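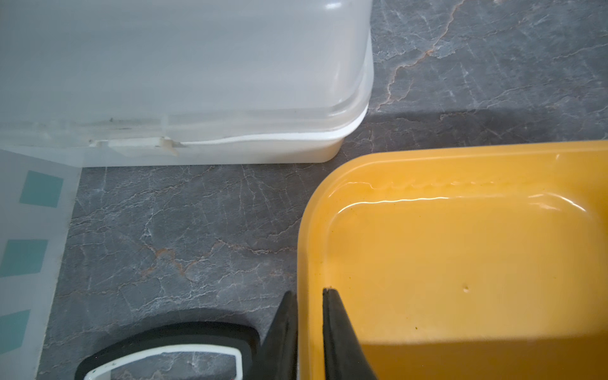

Reviewing a two-arm sorting kit — speaker notes
Talk on 15th January, small hall. Slides are light, most of it is spoken.

Start with what we ordered. The kit is the Stota, sold by Kinoshita. It comes as two arms, a camera for each gripper, mounting plates and the software. The enclosure is extra. Ours cost 688 for the month, on the rental plan. Say that early, people always ask.

What we wanted to know: can it put small plastic goods into the right tray without a person standing over it? Bottles in a few colors, trays in a few colors. Rurano, the software that ships with it, lets you record a task by hand and then run it back with changes.

Setup. Give this two minutes, no more. The arms bolt to the front rail. Calibration is a menu with a lot of steps. The manual covers the left arm well and the right arm in one paragraph — I wrote to support and got a usable answer the next day.

Next slide. Leave it up while I talk about reach. Both arms can work over the trays at once, one at the pale green bottles and one at the pink. Planning them so they stay out of each other's way is the part of the software I liked most.

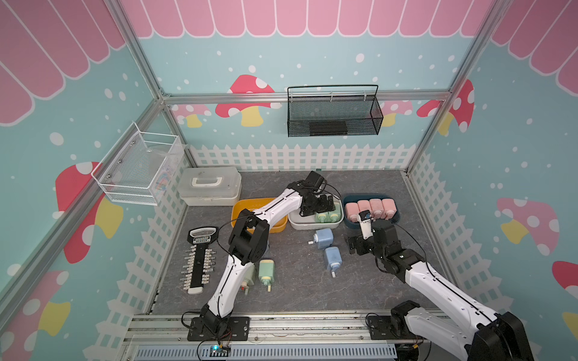 Tratside wrote back after reading the draft that reach was never the problem for them, it was the recording. They needed 100 recorded runs for one task before they trusted it, and they would like the vendor to print that number on the box. Read this out and agree with it. Our own count was higher.

Numbers slide. We recorded 536 runs between July and the end of the rental. The plan allows 2000, so storage was fine. Point out that the limit is per account and two teams sharing a login will share it.

Grippers. The fingers are plain, black and narrow at the tip. They suit thin rims, and a shallow basin is a fair test because there is a rim to take hold of and slopes inside it.

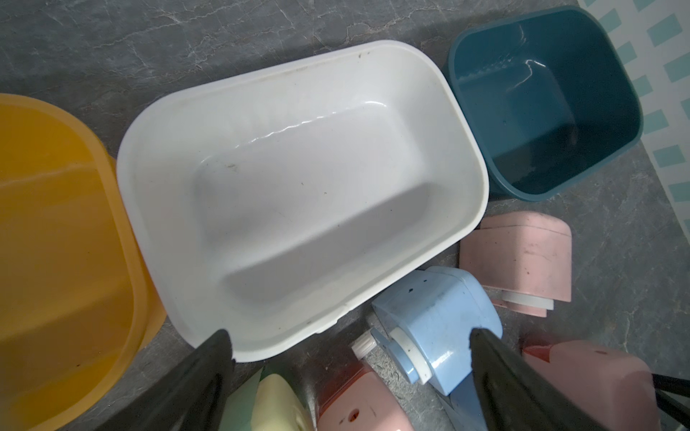 Smooth rounded shapes are harder. If you buy the kit, budget for a second set of finger pads and ask for the softer ones. Clean the work surface between sessions too.

Price again, then who it's for. A lab or a small shop with one patient person, yes. A packing line, no — the speed isn't there and Kinoshita doesn't claim it is.

Questions. If time is short, skip calibration and go straight to the cost of spares.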